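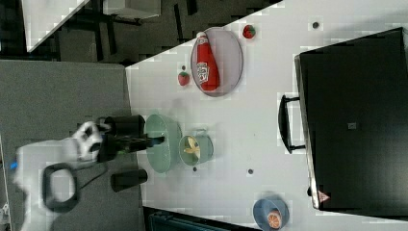
흰 상판 위에 타원 접시랑 연두색 그릇, 작은 냄비까지 꺼내 놓은 모습

제목: 흰 상판에 뚫린 작은 구멍, 다들 어떻게 하고 쓰세요?
게시판: 살림·주방 수다방

작성자: 보리차두잔
안녕하세요, 눈팅만 하다가 처음으로 글 올려봅니다. 3월에 이사하면서 주방 옆에 흰색 테이블을 하나 들였어요. 중고로 데려왔는데 상판이 워낙 하얗고 깨끗해 보여서 그 자리에서 바로 결정했거든요. 그런데 집에 와서 접시를 하나씩 올려보니까 작고 까만 구멍이 여기저기 눈에 들어오는 거예요. 냄비 바로 아래쪽에도 있고, 오른쪽 빈자리에도 있고, 딸기 위쪽에도 하나 있고요. 처음에는 깨가 떨어진 줄 알고 행주로 한참을 문질렀답니다 ㅎㅎ

이걸 메우는 게 좋을지, 아니면 그냥 테이블보를 깔고 잊어버리는 게 좋을지 며칠째 고민 중이에요. 저는 흰 상판이 그대로 보이는 게 좋아서 산 거라 덮자니 좀 아깝고, 그렇다고 놔두자니 국물이라도 흘리면 어쩌나 싶고요. 그리고 하나 더 여쭤볼게요. 오른쪽에 까만 기기까지 올려두니 밥 차릴 자리가 생각보다 좁네요. 접시 배치나 그릇 조합도 편하게 한마디씩 해주시면 감사하겠습니다!

댓글 1 / 느린국자
어머 색감 너무 예뻐요. 연두색 타원 그릇이랑 작은 냄비가 나란히 있으니까 꼭 한 가족 같네요. 구멍은 저라면 메웁니다. 저희 집 책상에도 비슷한 게 있었는데 철물점에서 흰색 메움제 작은 걸 사다가 이쑤시개로 콕콕 채우고, 하룻밤 두었다가 고운 사포로 살살 문질렀어요. 가까이 들여다보면 티가 나긴 하는데 밥 먹으면서 그렇게까지 들여다볼 일은 없더라고요. 사포는 400번으로 마무리하시고, 혹시 200번만 있으면 힘을 아주 빼고 하세요. 흰색은 긁힌 자국이 은근히 오래갑니다.

댓글 2 / 창가쪽의자
저는 반대예요. 메움제가 상판 색이랑 딱 맞으면 다행인데 조금만 누래도 구멍보다 더 거슬려요. 저도 그렇게 해서 누런 점을 몇 개 얻었습니다. 차라리 투명 매트를 맞춤으로 까세요. 하얀 색은 그대로 보이고 국물 걱정도 덜고, 마음이 바뀌면 걷어내면 그만이잖아요.

댓글 3 / 느린국자
투명 매트는 여름에 팔이 쩍쩍 붙어서 저는 좀 싫더라고요;; 그리고 그릇 밑에 물기가 고이면 매트 아래로 스며들어서 결국 걷고 닦아야 해요. 부지런한 분이면 괜찮겠지만요.

댓글 4 / 창가쪽의자
그건 싼 매트라서 그래요. 무광으로 하면 덜 붙습니다. 저는 Ura 매트 쓰는데 두 해째 멀쩡해요.

댓글 5 / Noemí Cervantes
안녕하세요, 한국에 산 지 오래됐지만 글은 아직 서툴러요. 양해 부탁드립니다. 저는 구멍보다 케첩이 먼저 보였어요! 빨간 병이 타원 접시에 길게 누워 있으니까 무슨 생선 요리 같아서 혼자 웃었어요. 저희 집은 소스 병을 작은 쟁반에 세워 둡니다. 그러면 접시 하나를 음식에 쓸 수 있고, 자리도 넓어져요. 딸기도 접시 양옆에 따로 두지 말고 파란 그릇에 오렌지랑 같이 담으면 색이 참 예쁠 것 같아요.

댓글 6 / 보리차두잔
Noemí님 글 하나도 안 서투세요! 생선 요리라는 말씀에 저도 한참 웃었네요. 소스 쟁반은 당장 해볼게요. 딸기랑 오렌지를 한 그릇에 담는 것도 좋네요. 파란 그릇이 제일 아끼는 건데 늘 구석으로 밀려나 있었거든요.

댓글 7 / 뒷산약수
구멍 얘기로 돌아가서요. 메우기 전에 그게 관통된 건지부터 꼭 보세요. 테이블 밑으로 들어가서 손전등을 비춰보면 금방 압니다. 뚫려 있으면 아래에 테이프를 먼저 붙이고 채워야 메움제가 안 빠져요. 그리고 까만 기기 말인데, 왼쪽에 삼각형 경고 표시가 붙어 있네요. 혹시 열이 나는 기기라면 설명서에 적힌 간격부터 확인하시고 그다음에 그릇 자리를 정하세요. 손잡이가 테이블 가운데 쪽으로 나와 있어서 저라면 그 앞은 비워두겠습니다.

댓글 8 / 창가쪽의자
약수님 말씀에 한 표요. 저는 아예 기기를 다른 선반으로 옮기는 쪽을 추천합니다. 저희 집은 Claton 선반을 벽 쪽에 하나 놓고 거기로 다 올렸더니 식탁이 두 배는 넓어진 기분이에요.

댓글 9 / 느린국자
그건 집에 벽이 남아야 가능한 얘기고요 ㅎㅎ 저희처럼 좁은 집은 선반 하나 들이면 사람이 옆으로 걸어야 해요. 저는 지금처럼 오른쪽에 두고 왼쪽만 밥 먹는 자리로 쓰는 것도 괜찮다고 봐요. 그나저나 냄비 속 노란 건 뭐예요? 바나나 같기도 하고 파스타 같기도 하고, 댓글 쓰는 내내 궁금했어요.

댓글 10 / 뒷산약수
저는 파스타에 한 표 던집니다. 바나나를 냄비에 담는 집은 못 봤어요.

댓글 11 / Noemí Cervantes
저희 할머니는 바나나를 냄비에 구워 주셨어요. 버터랑 설탕 조금 넣고요. 정말 맛있으니까 한번 해보세요!

댓글 12 / 보리차두잔
댓글이 이렇게 많이 달릴 줄 몰랐어요, 다들 정말 고맙습니다. 우선 오늘 저녁에 밑으로 들어가서 손전등부터 비춰볼게요. 뚫린 게 아니면 제일 안 보이는 구멍 하나만 골라서 메워보고, 색이 영 아니다 싶으면 창가쪽의자님 말씀대로 무광 매트로 가려고요. 혹시 흰색 메움제 색이 잘 맞았던 분 계시면 제품 이름 좀 남겨주세요.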